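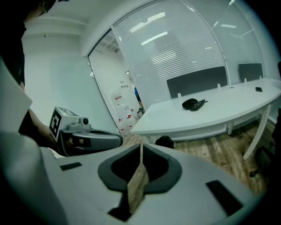

When the gripper loses its place: tips from a bad afternoon

Dear fellow tinkerers, pull up a chair, this one runs on a bit. In October we sat down with our Beklow hand-held grippers to record a nice long batch of pick-ups for the Dritska arm to learn from, 216 of them in all, and we were awfully pleased with ourselves until Fabian Mayrhofer played the first ones through the arm. It kept closing a good inch to the left of everything! One cup went over, then a second, and then it pushed down hard into the bench top and we had to hit the stop button. The fault was one little marker cube, turned a hair on its mount after a knock. We threw away 187 recordings. So, a few habits we've picked up the hard way.

Check the cube before you check anything else. Hold the gripper by the handle and try to twist the cube gently with two fingers. If it gives at all, snug the screw and do the calibration over (yes, all of it, I'm sorry). A pencil line across the cube's foot and the mount will show you later whether it has crept.

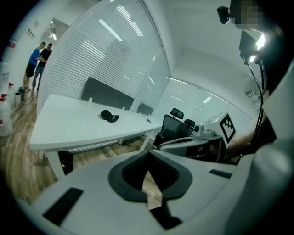
Gripper in hand, with the marker block and the small round camera riding on top.

Mind the cables. If you wear a camera on your head as well, you'll have a wire dangling somewhere near your elbow, and a wire that catches will tug things crooked so softly you'd never feel it. We use a loop of soft tape at the shoulder now and leave enough slack to reach the far side of the desk.

Start with something soft. Before a real session we do 16 slow practice grabs on a thing that can't break, then play those back on the arm at its lowest speed, with everyone standing well clear and one person's hand on the stop button. Takes a little while, and I do grumble about it, but I'd much sooner lose a coffee break than another afternoon.
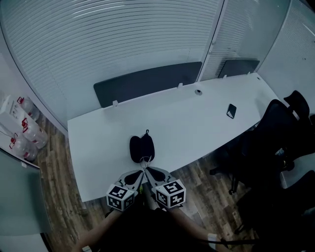

Going in for a soft black pouch near the front edge of the desk.

Wipe the finger pads with a barely damp cloth and let them dry before you start. Ours had picked up a film of dust, and a slipping grip had us squeezing harder than we needed to, which the arm then copied very faithfully!

And if the arm does press into the table, stop it, cut the power, and wait a full 90 seconds before you put your hands anywhere near the joints. Then go back and look at the cube.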